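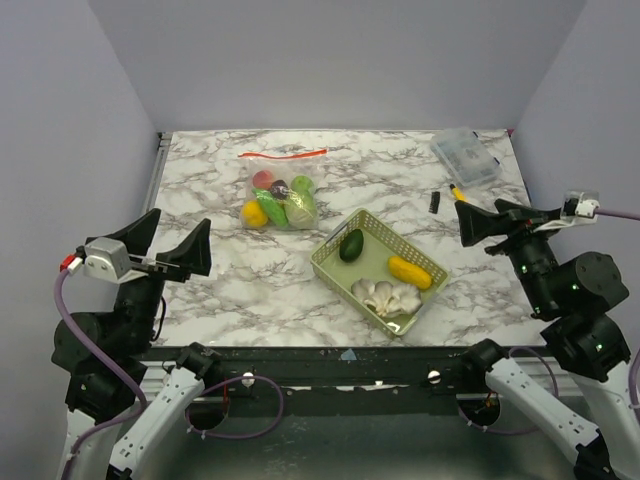 2025-10-06

Slept badly and was up before the alarm. The language class starts again next week and I still have not done the vocabulary sheets. I have the older beginners this time, and Marlene Teuber has the evening group. Last term I taught food words from a photocopied page, and half of them couldn't tell the plum from the tomato in black and white. Color would fix most of that. A zip bag with a red strip along the top and play food inside, the lemon, the cucumber, the lettuce or cabbage or whatever it is meant to be, would do the job better than any sheet. They could take a piece out and say the word. I wrote "toy food" on the list under "dry markers" and went to make coffee.

The harder question is what order to teach things in. The book we use, Plestia, starts with greetings, then numbers, then the family, and doesn't get to shopping until unit 9. My students go shopping on the first day they are here. They need "how much" and "a bag, please" long before they need "my uncle is a dentist." I moved shopping up to unit 2 in June and it went well enough, except that they hadn't had the numbers yet, so prices were a mess. This time I'll teach the two together and leave the family for later.

Called Nestor Layug at lunch about the room. We have it for 8 weeks, same as before, but the heating is on a timer and goes off before we finish. He said he would look into it. He said that in June too, about the blinds.

Spent the afternoon cutting card. I made price tags, big ones, with the numbers in marker. Went up to 200 and then decided nobody pays that for fruit, but I kept the tag because it will get a laugh and they need the word for hundred anyway. My hand hurts now. The good scissors are still missing – I think they are in the box that went to Sison with the old dictionaries.

Sent Marlene the new plan before supper.
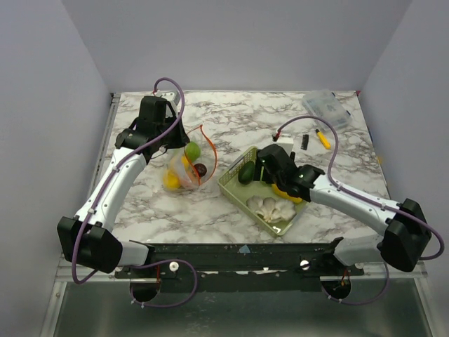

Marlene wrote back that she would keep the family unit early, at least for her group, as they like to talk about their children and it gets the quiet ones going. She also thinks I give too many new words in one evening and should stop at around a dozen. She may be right about the words. I don't agree about the family, but she can do hers her way and we'll compare at the end.

Rice and eggs for supper. Ironed two shirts. I still have to write the welcome letter and find out if Consolacion Yap is coming back or if her place is free. Will call her tomorrow, after the dentist.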